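3.2 The bin and what became of its floor

I should say a bit more about the bin, because I spent most of June leaning over it and it ended up mattering more than any of us had planned. When Rhiannon Nicholas and I drew up the study we thought of it as a container and very little else (the parts had to sit in something!). We wrote two lines about it in the plan and went off to argue about the parts.

It's a metal bin, open at the top, and it sits on a light wooden tabletop, see Figure 2. We got it from Husell, who supply the same pattern to small workshops, and the thing I liked straight away was the sloping walls. Parts that land on a slope tend to slide back towards the middle, so you don't get that annoying row of bits wedged upright in the corners, which was the bane of our first study with the straight-sided Lernach tub. Corners still catch the odd washer, mind you.

Then there's the floor. Bare metal marks, and ours marked quickly. We logged 585 picks over the whole study, and every refill meant tipping a fresh load of parts in from the tray, so the surface took a fair old battering. I started out wiping it down each morning with a dry cloth and being a bit precious about it, and Rhiannon (far more sensible) pointed out that a workshop bin is never going to be spotless and we might as well study the real thing. So we stopped fussing. From then on the floor was wiped once every 20 refills and otherwise left alone.

What we did do was sort the wear into three kinds, following Dambrauskienė's scheme for sheet metal: scuffs, scratches and cloudy patches. Scratches are easy, you can catch a fingernail in them. Scuffs and cloudy patches are much harder to tell apart and we disagreed on plenty, so in the results they're lumped together. The shine is a separate headache – bright light on bare metal can hide a small pale part completely, and I lost a good hour one afternoon hunting for a spacer that was right under my nose.

Figure 2. The bin on its tabletop, with the marked floor.

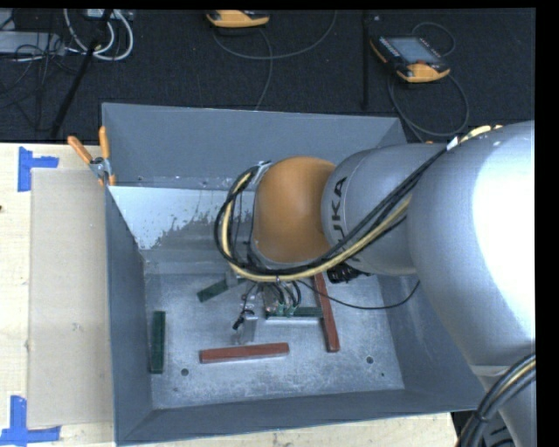 3.3 Choosing the parts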